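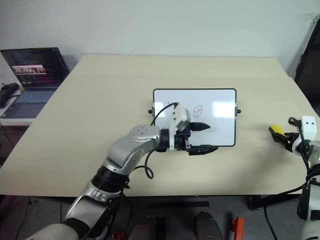
I have never trusted a small whiteboard. A big one, screwed to a wall, has some authority. A small one on a desk is a notepad that can't be put in a pocket, and I've owned enough of them to know how it goes. You write three things on it in January and they are still there at Easter.

Still, people keep telling me the tabletop sort is different. It props up, it has a knob at each side, it sits in front of you and you are supposed to feel organised. The Clendero catalogue has 37 of them, which seems a lot for something that does one job. I remain to be convinced that any of them beats the back of an envelope.

My main complaint is the rubbing out. Every board is sold as wiping clean, and perhaps it does on the first Sunday. After that you get the grey drag across the middle, and the ghost of whatever you wrote last week sitting behind whatever you write today. Then comes the spray, then the special cloth, and by then you have spent more on cleaning the thing than you did on buying it.

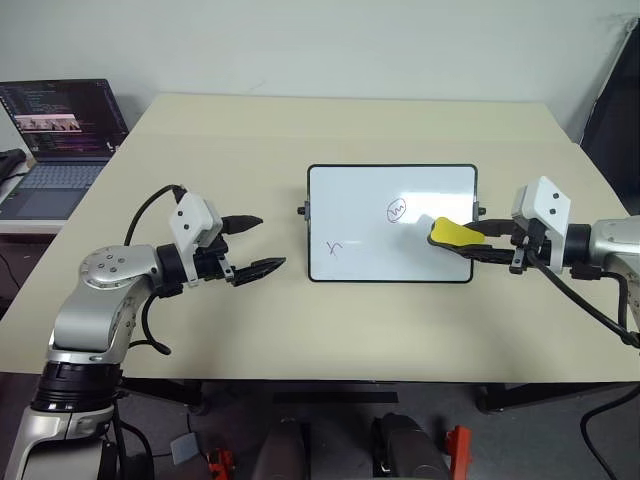
Filed under: Desk things, Grumbles

A yellow sponge is at least easy to find on a pale table, so I'll give it that. I used to have one of those felt blocks from Masri and it spread more ink than it lifted. Sponge seems kinder, though a smear across the board is still a smear, and a faint squiggle in a circle looks much the same to me whether somebody means to keep it or get rid of it.

The other thing is glare. Put a shiny board under a ceiling light and part of it goes white whatever you do. Tilting helps a bit – then you move your chair and it's back.

I did look at the Ilmont board, which claims to wipe clean 100 times without marking. I'd like to know who did the wiping, and how long they left the ink on first. Mine would be lucky to get to 2. For now I'm sticking with paper, and the old board can stay behind the printer.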